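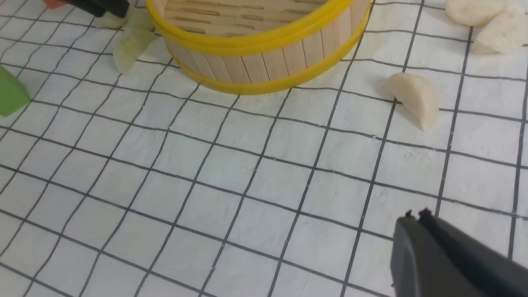

Home Posts Replies Media Log in

Weronika Żak
Sep 15, 2018

Dumpling evening, part one. I make the dough from flour and hot water only, no egg. It must rest under a bowl before I roll it, or it goes back like rubber.
3 replies · 8 likes

Weronika Żak
My grandmother made pierogi and boiled them always. I started with the bamboo steamer in August and I am still learning. The first time I put no paper on the slats – I was scraping dough from the bamboo until midnight.
1 reply · 14 likes

Weronika Żak
For the half-moon shape I put the filling in the middle, fold, and press from the center to the sides. Small spoon of filling, please. With a big spoon they open.
5 likes

Weronika Żak
Filling today is cabbage, mushroom and 245 grams of minced pork. I salt the cabbage first and squeeze it very strongly in a towel.
2 replies · 6 likes

Weronika Żak
Barbara Stępień asks how long I steam them. In my pot it is 8 minutes after the water boils. Then I turn off the gas and wait a little with the lid on.
4 likes

Weronika Żak
Also leave space between them, because they grow. I wanted to be fast last time and I got one very big dumpling. Murali Chowdary ate it anyway and asked for the vinegar.
1 reply · 22 likes

Weronika Żak
The leftover dough I cut in strips for soup. Tomorrow I try the same dough with potato and cheese.
7 likes

Back to top · Contact · © 2018 Trirkano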